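Cumwood Underground Society – Minutes of the Autumn General Meeting
Held 2025-11-12 in the upstairs room at the Reisinger

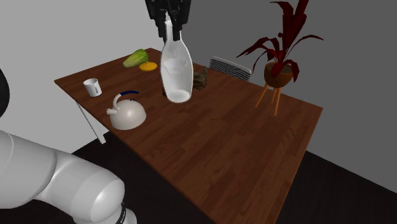 Present: Davina Cruickshank (chair), Otakar Hrnčiar (walks and access), Kieran Mac Suibhne (survey), Comfort Ofori (minutes), Ľubomír Jurčo (visitor routes), and members as per the signing-in sheet.

Apologies: as listed on the sheet. Get well soon to all those with the chesty cold that's doing the rounds.

1. Minutes of the May meeting

Agreed with one correction. Under item 4, "the brewery cellar" should read "the lower brewery cellar". Otakar pointed out that the upper one has been full of somebody's archive boxes for years and we have never been allowed in it. Comfort apologised and has changed the file copy.

2. Matters arising

The second key to the Ondura Street gate has been cut and works beautifully. It lives with Otakar. The old key still sticks and should be left on its hook.

Davina has written again to the water company about the settling chamber under the park. There has been a reply this time (hurrah!), and although it says no for this winter, it does say who to write to in spring. She will do so.

The lost glove from the May visit has still not been claimed. It is a left hand, brown, quite a good one.

3. Season report – the tunnel walks

Otakar gave the report and it was a pleasure to hear. 2,935 people came down with us between spring and the end of October, which is our best season by a long way. He thanked every guide by name, and was thanked back loudly.

The Genell Passage was the favourite again. Visitors love the moment when the brick lining stops and you walk straight into bare sandstone with the pick marks still on it, and several people wrote to say they had lived in Cumwood all their lives and had no idea it was under the market. The children's walk with the lanterns filled up every time it ran. One school group came twice!

Less good: the Ondura cellars walk is too long. It was meant to take an hour and a half and it rarely finished in under two, partly because people keep asking questions at the ice well, and partly because the climb out at the chapel end is slow with a full group. Ľubomír suggested turning back at the ice well and coming out the way we went in. Otakar was not keen, as the chapel stair is the best bit and the bats' end of the passage can only be seen from there. After a good deal of back and forth it was agreed to try splitting it into two separate walks, lower cellars and chapel end, and to see how people take to it.

A member asked whether we could do evening walks. Otakar said that it is always evening down there, but that yes, a later start would suit people who work. To be tried in May.

Agreed: group size on the Ondura walks to stay as it is. Groups in the Genell Passage may go up to 30, with two guides, one at the front and one at the back.

4. Survey report

Kieran brought the new drawing and unrolled it across two tables, and the meeting more or less stopped for a while so that everyone could get a look. It is a wonderful thing. For the first time the Genell Passage, the Ondura cellars and the old cloth store are on one sheet at one scale, with the streets above in grey.

What it shows most clearly is how close the north end of the Genell Passage comes to the back wall of the cloth store. Kieran had always thought they were on different levels. They are not. The floors are within a step of each other, and the blocked arch that we all walk past on the left is pointing straight at the store.

He was careful to say that this does not prove they were joined. The arch might be an alcove, or somebody might have started digging and given up. The brick in the blocking is the same size as the brick in the chapel stair, and that stair is thought to be from the rebuilding after the fire, so if there was a way through it was probably shut by then. Comfort asked whether there was anything in the parish books. Kieran has been through the ones he can read and would be glad of help from anyone who can manage the older handwriting.

There was a lot of excitement and a lot of talking at once. Davina reminded everyone that nothing is to be poked, tapped, scraped or drilled. The passage belongs to the town and we are there by permission. Kieran will write up what he has, with the drawing, and send it to the county archaeologist before we do anything more.

Still to be surveyed: the crawl beyond the ice well (tight, muddy, Kieran would like a slim companion) and the small room under the Reisinger itself, which the landlord has kindly said we can measure when the beer delivery isn't in the way.

Agreed: Kieran to send the write-up. Copies of the drawing to be made for guides, without the blocked arch marked, so that it doesn't end up on the internet before we've had an answer.

5. Visitor routes and signs

Ľubomír has walked all the routes with a notebook. His main points:

The arrow at the bottom of the Ondura steps points the wrong way if you are coming from the chapel end. He would like a double one.

The handrail on the Genell steps is firm again after the repair, but cold to hold. Suggest people are told to bring gloves.

The panel about the wartime shelter is very popular and also very hard to read in lamplight. He passed round a new version in larger type with less on it. Everyone preferred it. Davina asked for the sentence about the piano to go back in, as it is the thing people remember. Agreed, piano to go back in.

The bench niche where we stop for the talk about the weavers has a drip. It has moved since last year and is now above the seat instead of beside it. Guides to mention it before people sit down.

He also asked whether we might translate the short leaflet. He can do Slovak himself and Otakar offered to check it. Other languages welcome if members have them.

6. Money

The walks brought in enough to cover insurance, lamps and the gate repair, and the society has 4,000 pounds set aside for the new lighting in the first stretch of the Genell Passage. Two quotes are in and a third has been promised. The cheaper of the two would mean fixing brackets to the old brickwork, and the feeling of the meeting was strongly against that. The other uses free-standing lamps on the floor along one side, which can be lifted out again. Kieran asked that whatever we choose should be dim. Too much light and it starts to look like a car park, and there is also the green stuff that grows around bright lamps in damp places, as anyone who has been in a show cave will know.

Agreed: wait for the third quote, then Davina and Ľubomír to choose, floor-standing lamps only.

7. Bats

The bats' end of the Ondura passage is now closed until spring, as usual. The gate is locked and the notice is up. Please do not go through, even quietly, even to fetch something. The bat group will make their winter count and have asked for one of us to go along with a key. Otakar will go. Several hands went up to join him, but only one person is wanted, so names went into a mug and Comfort is first reserve. (She is very pleased about this.)

8. Winter talks

Dates to follow on the noticeboard. So far we have:

Kieran on how to survey a tunnel with a tape, a compass and a patient friend.

Otakar on the cellars under the wine towns he knew as a boy, with his own slides. He promises to keep it to an hour.

Davina on the shelter years, using the recordings made with people who spent nights down there as children. She played us a short piece of one at the end of the item, a woman describing the sound of the whole passage singing, and the room went very quiet.

One more speaker is needed. Someone on ice houses would be lovely.

9. Any other business

Helmets. Please wipe them out and loosen the strap before putting them back. The crate under the stairs is getting unpleasant.

A member has been told by her neighbour of a cellar with "a door at the back that doesn't go anywhere" on the hill side of Cumwood. We hear this sort of thing often and mostly it's a coal hole, but the hill side is a blank on Kieran's sheet and he would dearly like to see it. She will ask if two of us may call.

Rumours of a tunnel from the church to the river came up again. Kieran said again that it would have to pass below the water to get there. The rumour was noted with affection.

The newsletter needs short pieces, and memories of first visits would be especially welcome. Send to Comfort.

10. Actions

Davina – letter to the water company in spring; lighting quotes with Ľubomír.
Otakar – new timetable with the Ondura walk split in two; bat count; check the Slovak leaflet.
Kieran – write-up and drawing to the county archaeologist; guides' copies; measure the room under the Reisinger.
Ľubomír – double arrow; new shelter panel, with piano; leaflet.
Comfort – newsletter; noticeboard; find a home for the glove.

Next general meeting in May, same room. Those who wanted to stayed on to look at the drawing again.

Minutes taken by Comfort Ofori. Corrections to her please before the next meeting.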